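Revised guidance on stone worktops takes effect in February

January 24, 2026

Fabricators and fitters of stone kitchen worktops will work to a revised guidance note from February, following a review of sealing, jointing and support details carried out by the trade body Jara. The note replaces the previous edition in full. It applies to new domestic installations and to replacement tops fitted on existing cabinets.

The main change concerns sealing. The earlier text treated all natural stone alike and gave a single interval for resealing. The new edition sorts stone by measured water absorption, taken from an offcut of the same slab, and sets the treatment accordingly. Dense granites with very low absorption may be left unsealed if the client agrees in writing. Marble and limestone must be sealed before delivery and again after the sink and tap holes have been cut, as the cut faces take up water faster than the polished surface.

Marjatta Karppinen, who led the technical review, said the cut edge had been the weak point in most of the complaints examined. "The top face was usually sound. Staining started at the sink opening or at the tap hole, where the sealer had been applied before cutting and not after," she said.

Of 1812 complaint records read for the review, the largest group related to darkening near sinks. The second largest related to cracks at the corners of cut-outs. Etching by lemon juice, vinegar and descaling products came third, and the note states that this is a chemical reaction with the stone itself, so a sealer will not prevent it.

Split-level islands are covered for the first time. Where a raised section meets a lower worktop, the two slabs are to be supported separately, and the joint between them filled with a flexible sealant of neutral cure. Rigid resin is no longer accepted at this position. Vein direction across the change of level is left to the client, but it must be shown on the drawing and signed off before cutting.

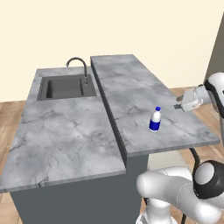
Cut-outs and support

Internal corners of sink openings must have a radius of at least 6 mm. Square corners formed with a straight saw cut are ruled out, including under inset sinks where the rim would hide them. The strip of stone in front of a sink is to be carried on a continuous rail fixed to the cabinet sides, and 2 fixings are required at each end of the rail.

Tudor Barbu, production manager at the stone firm Tuton, said the radius would make little difference to workshops using computer-controlled cutters. Smaller firms cutting by hand would need to drill the corners first — a step many already take. He expected the absorption test to cause more difficulty. "The offcut has to be dried, weighed, soaked and weighed again. It adds two days to a job if it is left until the slab is on the saw," he said.

Records and aftercare

A record sheet is to be left with the householder, giving the stone type, the absorption result, the sealer used and the date of the last application. Graciela Escobar, who drafted the section, said a blank sheet would be supplied with the note and could be copied freely.

Cleaning advice has been cut to a short paragraph. It calls for warm water and a neutral detergent, and warns against bleach, scouring powder and any product sold for removing limescale.

Jobs with a signed drawing dated before the note takes effect may be completed under the old edition.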